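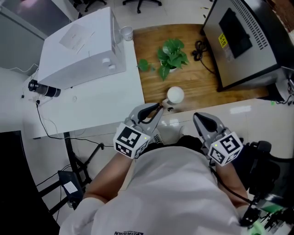 The reviewer wanted to know why we had thrown away the failures, and whether a policy that has never seen a bad grasp can be trusted to avoid one. It was a fair question. I read it twice on the train to Tramelano and did not sleep well after.

At the lab I opened the folder again. We had 361 demonstrations, all made by hand with the grippers, and 80 of them I had marked as failed in December. I had marked them quickly, in two evenings, with cold tea beside me.

"You deleted them?" asked my professor.

"I moved them," I said.

She laughed, and went to start the machine.

We trained the Fivden model with the failures inside, each one labeled. It took 9 hours. I stayed, although there was nothing for me to do, and I watched one of the bad demonstrations many times. My hand came to the object too fast, stopped, went back, and came again from the other side. I had written "failed" because of the first touch. The second touch I had not watched to the end.

In the morning the new model missed 4 grasps in the whole test. The old one had missed many more. After one miss it went back a little and waited, and then it came from the other side, exactly as I do.

I began the letter to the reviewer with the word "Thank you."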